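The Long Life of a Kitchen Table

By Katia Palumbo

My mother's table came up the back steps of our first house on its side, with my uncle at one end swearing softly in two languages and my father at the other end telling him to watch the paint. I was six, and I had been told to stay on the porch and hold the screen door, and I took the job very seriously. What I remember best is the underside. I had never seen the underside of a table in daylight before. It had pencil marks on it, and a wad of something gray that I was not allowed to touch, and a number, 173, written in blue chalk by a person I would never meet.

I have thought about that number more than a grown woman should. A lot number from a sale, maybe, or a place in a row at a factory, or the street address it was once supposed to be delivered to. When the table came to me, after my mother moved into an apartment with a kitchen the size of a closet, the first thing I did was crawl underneath to see if the chalk was still there. It was, a little smeared. I still have it.

So when this magazine asked me for something about the home, I said I wanted to write about tables, and specifically the big wooden ones that families eat at, argue at, do their taxes at and then hand down to somebody whether that somebody has the room or not. I live in Katine, where a lot of the houses were built with eat-in kitchens and a lot of the kitchens have one of these in them, and I spent most of April going from house to house, being fed.

I'll start with Vilho Valtonen, because everyone told me to. Vilho fixes tables. He used to build them too, at the old Enberg works out past the rail yard, and when Enberg closed he took home a set of clamps and kept going in his garage. He has a gentle way of running his palm over a tabletop before he'll say anything to its owner, and people get nervous waiting. I know I did. He stopped at a spot near the corner where my brother once set down a hot pot, and he said, "Well, that's where you were happy," and then he wanted to know if there was coffee.

He doesn't like to take much off. That surprised me, as I'd gone in expecting a man with a big sander and strong opinions about starting over. He does own the sander. But most of what people bring him, he says, needs a wash and a dry rag and some patience, and then a thin coat of something that suits the way the family lives. If you have small children who paint and spill and bang their spoons, he'll steer you to a hard finish and tell you to come back when they're in high school. If the house is quieter, he likes oil. He uses one called Flodix, which he buys in a dented green can and will talk about for as long as you let him. (I let him. It was raining and I had a second cup.)

The trick with oil, he told me, is to put on less than you want to. Wipe it on along the grain, go do something else for a while, and wipe off whatever is still sitting there. People leave it too thick, and then it goes sticky and catches every crumb from every piece of toast, and they call him up upset. He keeps the rags outside, spread flat on the fence to dry, and he made me promise to put that in the article, so there it is. Oily rags in a pile can catch fire all on their own. Spread them out.

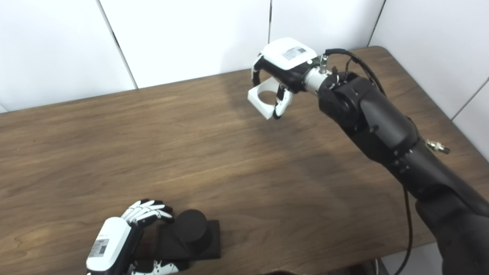
Warm brown wood, with plenty of streak in the grain, against a plain white wall.

I asked him what makes one piece of wood so plain and the next one so lively, and he got out a board and showed me the end of it, where the rings were. A lot depends on how the log is sliced. Cut it one way and the lines come out straight and tidy, nearly like writing paper. Cut it another and they wander, with tall arches and dark streaks that no two boards will share. The straight stuff generally moves around less when the heat comes on in winter. The wandering stuff is what people fall in love with in the store, and Vilho has no quarrel with that. He only wishes they'd keep it away from the radiator.

Duyên Nghiêm fell in love with hers over the phone. She and her husband, Tùng Đặng, had been eating at a card table for two years while they fixed up the rest of the house, and a cousin called to say a restaurant was closing and selling everything down to the coat hooks. The restaurant was Quách, which those of us of a certain age remember for the crab soup and the long wait on weekends. The cousin described a table by the back window. Duyên knew the one. She had been proposed to at it, the first time, and had said she needed to think.

They paid 200 dollars and another 90 to have it moved, and it did not fit through the front door. Tùng tells this part standing up, with gestures. They took the legs off on the lawn, with the neighbors offering advice, and one of the bolts rolled into the storm drain and was never seen again. The replacement is a slightly different color and he can point to it from across the room. The table takes up so much of their kitchen now that you have to turn sideways to get to the refrigerator, and their daughter does her homework at one end while rice is being washed at the other, and I had three helpings of everything and went home with a jar of pickled mustard greens under my arm.

I asked Duyên if she'd ever thought about something smaller. She looked at me kindly and passed me the fish.

Not every story I heard went that way, and I want to be fair to the people who let theirs go. Nour Hakim grew up with a table that had come from her grandmother, and it was heavy and dark and, she says, it bit. There was a sharp place on the apron that got everybody in the knee. When her parents died it went into a storage unit, and she paid the bill on that unit month after month until one winter she added up what she'd spent and found it was past 1,000 dollars, all of it to keep something she didn't like in a room she never visited.

She put up a card at the laundromat. A young couple came for it with a borrowed truck and she helped them tie it down, and then she sat in her car and cried for a bit, and then she drove to get a sandwich. She has a small round table now with a wipe-clean top. She loves it. She did keep one of the leaves from the old one, and it's a shelf over her washing machine, with the detergent on it.

I liked that so much I went home and looked at my own leaves, which live behind the coats. There are two. We use one at Thanksgiving, and the other has never matched - it's a shade lighter than everything else, having spent its whole life in closets while the rest of the table sat in the sun and took on color. Vilho says I could put it in and leave it there, and in a few summers I'd have a hard time telling. My husband says we don't have the floor for it. We've been going back and forth.

For anyone with a table in need of a little attention, I can pass along what I was told, mostly by Vilho and sometimes by people disagreeing with Vilho. Wipe spills when they happen, with a cloth that's damp and well wrung out. White rings from a glass often sit in the finish and can be coaxed away; black ones have usually gone deeper, and you may want to make your peace with them. Tighten the legs once a year. If you have a cloth or a bowl that lives in the middle, move it now and then so the wood can darken evenly. Duyên never moves hers and doesn't intend to.

And go look underneath, if your knees are up to it. Nour's grandmother's had a street name burned into it in letters nobody in the family could place. Tùng and Duyên's has a hook somebody screwed in, just where a woman might hang a purse. Mine has the chalk, and next to the chalk, in my own handwriting from the year I was learning cursive, the word "Katia," with the K backward.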